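Cinico Opens Drop-Off Folding Service for Workwear and Team Shirts

2023-05-16

Cinico, the laundry and garment care company, today opened a folding and sorting service for small businesses, clubs and event organizers. Customers bring in clean or freshly printed T-shirts and collect them folded to one size, sorted and ready to hand out.

The service is called Dollel and runs from the company's shop on Gelar Street. It takes orders of 96 shirts and up. The largest order it will accept at one time is 2000 shirts. Orders of 500 or fewer are ready the next working day, and larger ones are scheduled by phone.

Each shirt is folded into a flat rectangle with the collar left showing, so the size label can be checked without opening it up. The folded shirts are then sorted by size and color and packed in flat cartons. Customers who have shelves of a certain depth can ask for a narrower fold at no extra charge.

"We kept hearing the same thing from people who run races and summer camps," said Danuta Laskowska, managing director of Cinico. "The shirts come back from the printer in bags, and then someone has to spend a weekend at the kitchen table with them. We already fold all day, so it made sense to offer it."

The trial started in September with seven customers, among them the Sikora running club, which sent in its shirts for a regional relay.

"Our shirts are bright and they show every crease," said Iwona Michalski, who handles race kits for the club. "They came back in size order and we put them straight out on the registration desk. I had set aside two evenings for it and did not need them."

Dollel handles T-shirts, polo shirts and light sweatshirts. Button-front shirts, aprons and jackets are not part of the service for now – Cinico expects to add aprons once it has settled on a fold that works with long ties. Shirts must arrive clean and dry. Washing can be booked with the same order through the regular laundry counter.

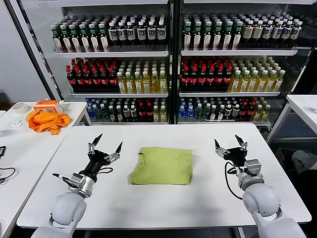

A lime-green T-shirt folded to a rectangle on a white table, with bottled drinks in the refrigerator behind.

Prices are set per shirt and depend on the size of the order. A price list is available at the counter. Cartons are included, and customers who bring their own boxes get a small discount. Delivery can be arranged for orders of 500 shirts or more.

The counter is open Monday to Friday. Orders can be dropped off until closing time – those left in the last hour are counted as received the next day.

Press contact: Aniela Bednarek, Cinico press office
Orders and bookings: Zdzisław Sobczak, Dollel service desk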